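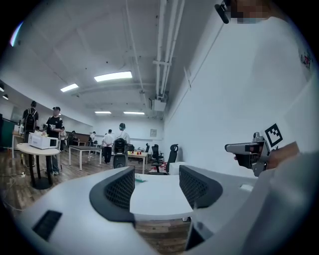

Tokarz Opens Furniture Repair Counter in Rerneda

RERNEDA, Jan 17, 2026 - Tokarz, the secondhand furniture store on Umow Street, has opened a repair counter where customers can bring in small tables, chairs and shelves. The counter takes walk-ins during regular store hours and will fix pieces bought anywhere, including flat-pack items.

Small repairs such as a wobbly leg, a missing screw or a stuck drawer cost a flat $16. Larger jobs are quoted before any work starts. Customers who turn down a quote pay nothing.

"People kept asking us if we could look at the table they already had," said Revathi Rajan, store manager. "We were sending them across town. Now they can leave it with us and pick it up in 5 days."

The counter is run by Henryk Zalewska and Shanti Shukla, who both worked in the Tokarz back shop before moving to the front of the store. They will handle gluing, leg replacement, edge repair and repainting. Upholstery is not offered for now.

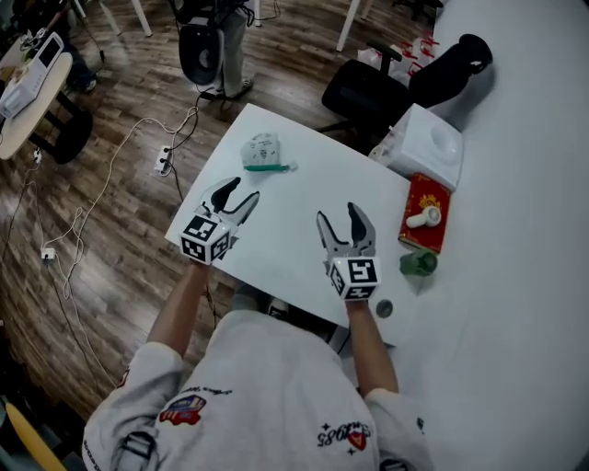 Do customers need to book ahead?

Walk-ins are welcome for anything one person can carry. Larger pieces need a drop-off time, which can be set by phone or at the register.

Tokarz is also starting a parts shelf next to the counter. It holds 200 used hinges, casters, brackets and drawer pulls taken from pieces that could not be resold. Parts are sold one at a time, and customers may bring in an old part to find a match.

"A lot of good tables get thrown out over one bad caster," Zalewska said. "It's a short job if you have the part."

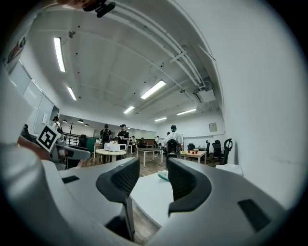 Casters are sold with their screws when the originals are still usable. Parts cannot be returned, but staff will check the fit before purchase if the customer brings the piece along.

In March the store will add 2 evening classes on basic furniture care, taught by Shukla. The first covers loose joints and the second covers paint touch-ups. Sign-up is at the register.

Tokarz buys, repairs and sells used home furniture.

Media contact: Santino Alarcón, Tokarz, Rerneda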